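Friday, January, bench notebook, knits

Started again on the hanger question after Gülizar forwarded the Kandska leaflet. Writing down what I think before I measure anything more, so that I can be held to it. Renzo has already decided the leaflet is right and has said so to two customers.

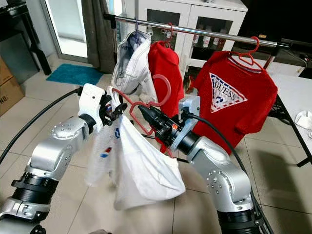
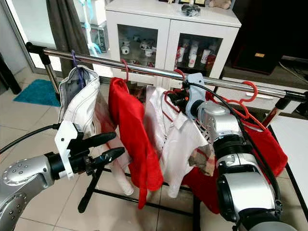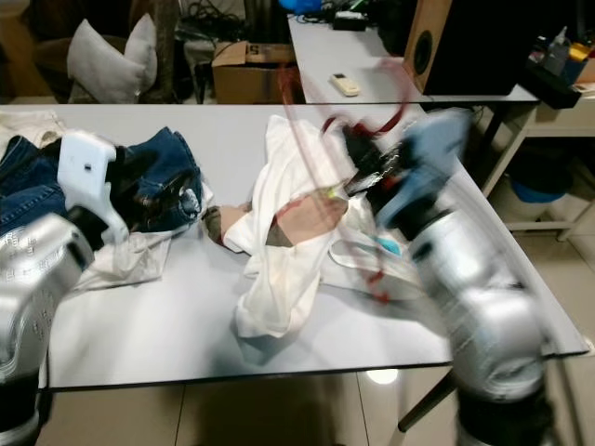
Rack in the first two, table in the last.

The Kandska claim is that cotton jersey dried on a hanger gets longer in the body with every wash, and that drying it flat prevents this. They give a gain of 2 percent. They don't say over how many washes, what weight of cloth, or where on the shirt they put the tape. Two percent of a body length is well inside what I get if Renzo measures a shirt in the morning and I measure the same shirt after lunch. There is also the matter of which hanger. Our sheets from last winter have a column for it and people filled in the color, so I have entries saying pink, purple and red, like the ones in the first two pictures, and not a word on how wide the shoulders are or how they slope. Color won't stretch a T-shirt. If hanger shape matters at all, those sheets can't show it and I'm inclined to leave them out.

Went through them anyway. 133 lines usable, meaning there is a length before, a length after and initials. Of the rest, a lot have a length after and nothing before it, which I can't do anything with. Amado says he can fill in the missing ones from the pattern size. No. The pattern size is what somebody meant to cut.

What bothers me more is shrinkage. New jersey shrinks in length over its first few washes whatever you do with it afterward. So a shirt that hangs and one that lies flat both come out shorter than they went in, and "longer" in the leaflet must mean longer than the flat one. They never say so. Read quickly, you'd think the shirt grows. Renzo read it quickly.

Width. Nobody at Kandska seems to have looked. If a body is pulled long by its own weight it should lose something across the chest, and if I see the length without the loss in width I'll suspect the tape before I suspect the cloth. Put chest width on the new sheet, taken flat, a hand's breadth under the armhole. Hand's breadth is no good either. Ask Hülya for the card template she uses for armholes.

Hülya's view, for the record: at Dağdelen they dried everything over a bar folded at the waist for years and the complaints were all about the crease, never the length. I believe her about the complaints. Customers complain about what they can see. I wouldn't take it as a measurement.

Ditte rang about the Gorelov drying cabinet. Quote is 2,470 delivered, and the selling point is "even tension," a phrase I asked her to get explained. She got a brochure. The brochure has the phrase in it again. I'm against buying it until we know there is a problem for it to fix. She agrees but wants an answer before the offer runs out, and I told her offers of that kind come back.

Plan, short version:

One cloth, the mid-weight Deta jersey, all from the same roll. Bodies only, no sleeves, hems overlocked and left unpressed.
Half hung, half flat. Same wash, same spin, same room.
Mark length points with thread before the first wash. No measuring from the neckline, it rolls.
Both of us measure, separately, and neither looks at the other's sheet.
Leave overnight before measuring.

Amado asked what result would change my mind. Fair question. If the hung bodies come out longer than the flat ones by more than Renzo and I differ on the same body, and they lose width too, I'll accept it and we can rewrite the care label. If it's only the length I want it repeated with the heavier jersey. If Renzo and I can't agree on a single body then we have learned something about tapes and should stop arguing about hangers.

Still open: does the spin speed matter more than any of this? A body that goes up heavy with water will pull harder than one that has been spun hard, and the leaflet is silent on spin. Fixed ours at the middle setting for now. Would like to run high and low later if there is cloth left.

Renzo to cut on the long table. I'll thread-mark. Gülizar wants the leaflet back.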